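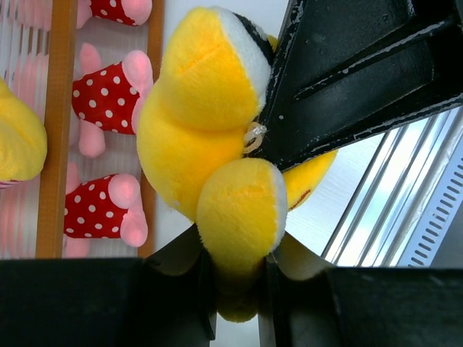 What does the Matos client do when the package index returns a 404 for a pinned version?

It stops the build with exit code 2 and leaves the lock file as it was. Older releases fell back to the nearest patch version and rewrote the lock file, and that behavior is still described in several blog posts. The fallback was removed in the June release and there is no flag to bring it back.

The longer version follows, in reply to the points raised on the list.

From: Amos Fitzsimmons
To: matos-users
Date: December 23, 2022
Re: builds failing after mirror move

> We moved our internal mirror from Zatuser to Indetti last month. Most
> projects build fine. Two of them fail during resolve with a not-found
> error on packages that I can fetch by hand with curl from the same
> machine. Clearing the cache makes the error go away for one build and
> then it comes back. Is the client caching negative responses? If so,
> where, and can I turn that off per project?
>
> We also see the client ask for the metadata file twice per package.
> Is that expected?

Negative responses are cached. They go in the same directory as the positive ones, under "miss", with one small file per package name and version. The file holds the index URL, the status code and an expiry time. The default lifetime is 5 minutes for a private index and one hour for a public one. The client decides which is which by looking at the "visibility" field in the index root document.

Your problem is most likely that field. Zatuser mirrors send "visibility": "private" by default. Indetti mirrors leave it out, and the client reads a missing field as public. A package published shortly after a failed lookup then stays invisible for up to an hour, while curl sees it right away. Clearing the cache removes the miss entry, the next build works, and the next early lookup writes a new one. If your two failing projects are the ones that consume snapshot packages from other jobs, this fits.

You have a choice of fixes.

On the mirror, add the field to the root document. In the Indetti config this goes under [index]:

 [index]
 visibility = private

Restart the service and check the output of "matos index show". It should print "private" next to the URL. This fixes every client at once and is what I would do.

On the client, set the lifetime in the project file:

 [cache]
 miss_ttl = 0

Zero turns the miss cache off for that project. It applies to transitive lookups too. Don't put it in the user-level file on build machines. On our own tree, a cold resolve with the miss cache off made 509 extra requests, nearly all of them for optional platform packages that do not exist and were never going to.

On the double metadata request: the first is a conditional request with the stored ETag. If the server answers 200 where the client expected 304, the client drops the stored copy and asks again without the header. That is a leftover from a workaround for a broken proxy, and it is wasteful but harmless. Check whether your mirror sends weak ETags (they start with W/). The client compares the strings byte for byte, so a mirror that switches between weak and strong forms will trigger the second request every time. There is an open ticket to compare them properly.

If you are behind Ritodeo as a front proxy, note that it strips ETags when compression is on. Turn compression off for the /meta/ path only. The package archives are already compressed, so you lose nothing there either way.

If none of this helps, please send:

- output of "matos --version"
- output of "matos index show"
- the resolve log at level debug, from a build that fails
- the contents of one file under "miss", taken before you clear the cache

Remove tokens from the log first. The debug level prints request headers in full.

Amos

Comments

dkolb
Adding the visibility line fixed it for us. Note that the restart is required, a reload does not reread the [index] section.

r_haas
Same setup but with the mirror mounted under a subpath. The field has to be in the root document for the subpath, mine was only at the top level.

pten
Is miss_ttl in seconds or minutes? The manual gives one unit and the sample config another.

Amos Fitzsimmons
Seconds. The sample config is wrong and I have sent a patch.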